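Fleltstead Office of Business Research
February 2021

1/ Our latest survey of small retailers and makers in Fleltstead is complete. We wrote to every licensed shop with fewer than 50 employees, and 53 percent replied. A short summary follows.

2/ Sales remain below last winter's level at most firms. Home goods and hardware did better than clothing. Restaurants were not part of this survey and will be covered in April.

3/ Online orders continue to grow. Of the firms that replied, 60 percent now take orders through a website, including many that had none a year ago. Owners report that shipping costs have taken up much of the gain.

4/ Hiring plans are cautious. Only 16 percent expect to add staff before summer. Ululau and Fodmont, two of the larger firms in the group, intend to keep their present headcount and restore reduced hours first. 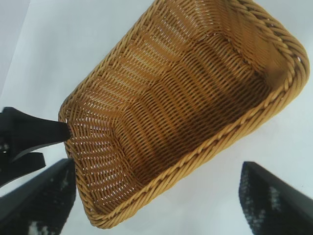 5/ Supply delays were the most common complaint — ahead of rent and insurance. Mac Giolla, which sells storage and kitchen goods, waited nine weeks for its winter order. Woven baskets with a rope-like border around the rim, in a honey color, were among the lines affected. The firm has since moved part of its buying to a second supplier.

6/ Firms that have not yet replied may still do so. Late responses will be counted in the revised tables, and individual answers are kept confidential.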